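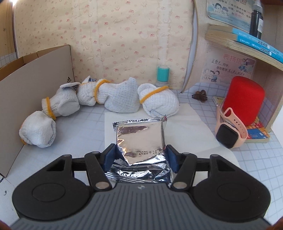
Photo: Frota Short Fiction

The Foil One

The van from Clellmont came at 10 past or it came at half past, you never knew, so I was doing everything at once. Paper down on the table. Gloves in a row behind it. White knitted ones, stuffed round and tied at the neck with yellow rubber bands, because my aunt said loose gloves walk off by themselves and balls don't.

"Foil," she shouted from the stairs. "Did you check the foil."

I hadn't checked the foil.

One little silver packet, all crumpled at the bottom. I turned it to the window. October. 2025年10月, in black, up near the seal. October what, though? Made then or finished then? I said it out loud, October, and she said which end of it, and I said it dosen't say.

Silence. Then her slippers.

She'd had 3,020 things go out of that room, she liked to tell people, and only one come back. A parcel to Pevov, in March. Wrong street. She still had the label in a drawer and got it out when she was angry with herself.

"You could just leave it out," I said.

"I wrote it on the list."

"Cross it off the list."

She looked at me like I'd suggested burning the house. Then she looked past me, at the wall, at the certificate with the pink border. 表扬信. Mine, from school, for being helpful. She had put it up herself and I'd stopped seeing it years ago.

"Ink," she said.

"What ink?"

"By the books. Pass it here."

The black bottle, next to the stack. She found a pen somewhere, God knows, her sleeve. Wrote on the edge of the list, very small. I tried to read it upside down and coudn't.

Horn outside. Long one. That driver.

"Go, go, tell him five minutes."

"He won't wait five minutes."

"Then tell him 30 and he'll wait five!"

So I went, no coat, one shoe on properly. When I got back up, the list was folded shut and she was holding the foil packet in her palm, deciding.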